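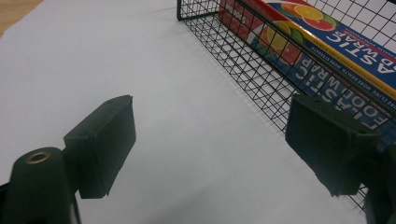

Green pads open over the white top, with a box of plastic food wrap in the mesh basket.

Search tips Go
Reading time: 2 min

Workshop tips: hand-held grippers

Malcolm Pickering

My nephew Ryan is convinced that every bench needs a gripper. I'm not there yet. We have built one at the Tapley shared workshop to settle it, and these are my notes for anyone tempted.

Pads first. Ryan wanted the Grovska kit because the page promises it will "hold anything". I've yet to meet a tool that does. Buy plain rubber block, cut it yourself and keep the offcuts. Dust on the faces costs you more grip than a weak spring does, so wipe them with a damp cloth.

Check that both pads meet flat before you tighten up. Close them on a strip of paper and pull. If it slides out at one corner, slacken the pivot, square the pad and try again.

Practise on long, light boxes. Food wrap is a good one, as card dents if you squeeze too hard and you'll see the mark. Lift it from a wire basket too. The rim gets in the way, and a grip that looks fine on a bare table may be hopeless there. Go in along the box's short side.

Keep a tally. Ryan says "it nearly always works", and I don't count that as a number. Do 100 lifts, write down the drops, and change one thing before the next 100.

Budget: I'd stop at £60. The Derkenent forum will talk you into a motor by page 14. Leave it until the hand-worked version earns its place on the bench. Ours goes back for new pads in February.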